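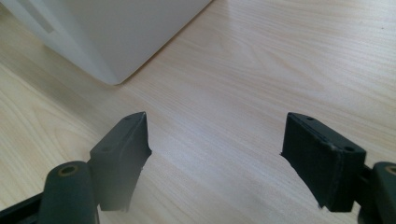 The gripper at the wooden table, both fingers open.

Afroza Gazi had 10 minutes before the next run, and the left finger was still closing late.

She laid the hand tool on its side and put a driver to the screw at the end of the pad. It turned a little, then stopped. It hadn't been loose. She wrote that down anyway.

"Is it the covering?" Tharindu asked. He was on the stool by the window with the Zendmont log open on his knees.

"The covering's fraying. That wouldn't make it late."

"Irfan said it was the covering."

"Irfan changed it in April and hasn't looked at it again."

She squeezed the handle slowly. The right finger came in and waited. The left one followed, caught, and came the rest of the way with a click she felt in her palm. She did it again with her ear close to the joint. The click was lower down than she had thought, back where the bar met the arm.

"Read me the last entry for the pivot," she said.

He turned pages. "Run 681. Cleaned, no oil. Signed V. Paul."

"No oil?"

"That's what it says."

Vasanthi Paul had left for the job at Tostby before the winter. She had been careful about everything, and she had taught Afroza to do the pivots last, after the pads, with one drop on each side. Afroza read the entry herself. The handwriting was Vasanthi's, smaller than usual.

She drew the pin out with pliers and wiped it on a rag. There was a bright ring worn into it near one end. The drawer held 17 spares in a jam jar, most of them the wrong length. She tried three. The fourth went in with a push of her thumb.

One drop on each side - then she wiped off what ran.

When she squeezed the handle, the fingers met in the middle and made no sound. She opened them and closed them again until her hand was tired.

"What do I put?" Tharindu asked.

"Pin replaced, left side. Oiled."

He wrote it and held out the pen so she could sign.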